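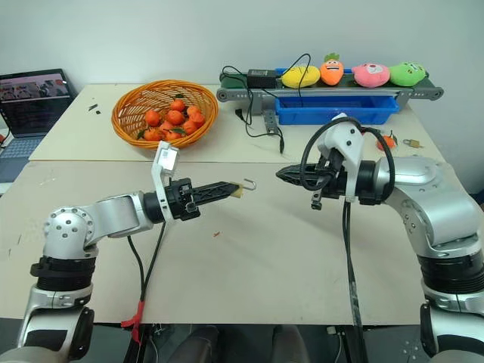

17/09/2026

I slept badly again and got up before the alarm. I made tea and sat by the window with the notebook, as I promised to my teacher that I will write one page in English every day. Today I have more to say than one page.

The letter from the choir came. I am accepted as second alto! I read it 3 times, the last time aloud, to hear how it sounds. Rehearsals are in the old school in Ferness, up the hill, and the fee is 700 for the season. It is more than I wished to pay, but in March I spent almost the same on the bicycle and I hardly ride it.

At lunch I told Gladys. She sang in the same choir before her children were born and she still remembers the alto line of many pieces. She hummed one to me over the soup, quite loudly, and two people at the next table turned their heads. She says the conductor, Mr Vondráček, is strict about consonants. He stops everyone for one lazy "t". For me this may be an advantage. I pronounce every letter too much, my whole life people tell me so.

I am a little afraid of the sight-reading. At home we learned by ear, my aunt sang and we repeated, and I came to notes only as an adult. I can find the rhythm from the page, but the big jumps I must guess. Imani offered to sit with me at her piano before the first rehearsal. I said yes at once and then worried that I should bring something. Plum cake, probably. The plums from the market are good now, though rather sour, so more sugar.

In the evening I walked home the long way by the canal. It was mild, and somebody had left a window open with the radio playing, a slow song which I knew but could not name. I sang the lower part under my breath until the bridge. There a man with a dog was coming, so I stopped.

Things to do: pay the fee, buy a black folder, ask Busisiwe if she still has the long black skirt. Mine is too short for a concert, I think, and the zip is broken.

I did not telephone my mother. Tomorrow, before work.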